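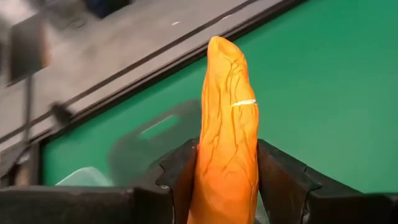

Orange, crumpled, upright.

Went to see the Rarnelside altarpiece. It has hung over the same side altar since 1048, give or take a fire, and they light it with a coin box.

One coin buys you 10 seconds of saints. I had four coins. I have now seen most of a martyrdom.

A man behind me waited for my coins to do the work. Very old tradition, patronage.

The left panel is at the museum in Seidel, where the lights stay on and you can't get near it for phones. I'm going back to Rarnelside with more change.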